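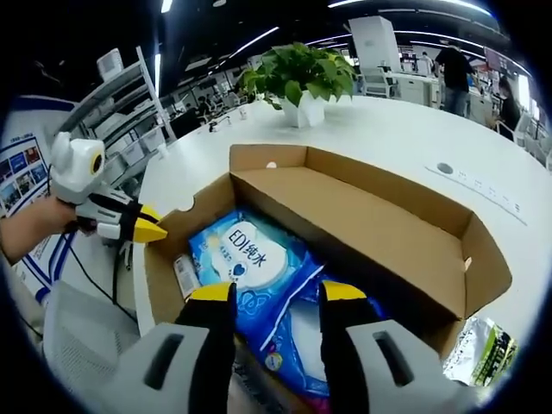
Wet wipes in an open cardboard box.

Two nights in Waslow with a day trip to Ikevari, is it doable?

Posted by mapleandrye

We're going to Waslow in April, arriving late Friday and leaving Sunday evening, so the only full day is Saturday. I'd like to spend it in Ikevari to see the old harbour and walk up to the fort. My partner would sooner stay put and see Waslow properly. Neither of us wants to hire a car.

The tourist office page says the number 58 bus goes all the way, but the timetable I found stops at Cirnlow and I can't tell if that's an old one. Is there a direct bus on a weekend? And is the fort worth the climb, or is the view just as good from the town walls? We are both reasonably fit but I have a bad knee going downhill.

Posted by Aidan Sheehan

I lived in Cirnlow for a few years and still go back most springs. The 58 runs through to Ikevari on weekdays only. At the weekend it ends at Cirnlow and you change to the 8, from the stop across the square outside the chemist. The whole trip took me 54 minutes last time, with a short wait in the middle. Buy a day ticket from the first driver and it covers both buses.

Take the earliest one you can face. The lanes behind the harbour are pleasant before the coaches arrive and hard going after that. The fish market packs up by late morning, and the little boat museum next to it shuts for lunch.

On the fort, yes, go up, but not by the steps. There are two paths. The stepped one starts behind the church and is steep and uneven, and it would be miserable on a bad knee. The other leaves from the far end of the harbour and goes round the back of the hill on a gravel track. It's longer but the slope is gentle the whole way. From the top you see the whole bay and the lighthouse, and on a clear day the islands. From the town walls you mostly see roofs, although the west corner is good in the evening.

Check the last 8 back before you set off. It leaves earlier than you'd expect, and a taxi to Waslow costs more than dinner.

Posted by tinroof

Do Waslow instead. Ikevari is nice but it's mostly gift shops now.

Posted by Gwenno_P

We did this last spring with my mum, who doesn't do hills. She sat in the Mfaume café on the harbour while we went up, and was quite happy there. Cakes good, coffee not great. Take a jacket for the fort because it's windy even when the town is warm. I don't know about the buses, we had a lift.

Related
Waslow old town on foot
Where to eat in Ikevari
Left luggage at Waslow station
Cirnlow market days
Walks near the coast without a car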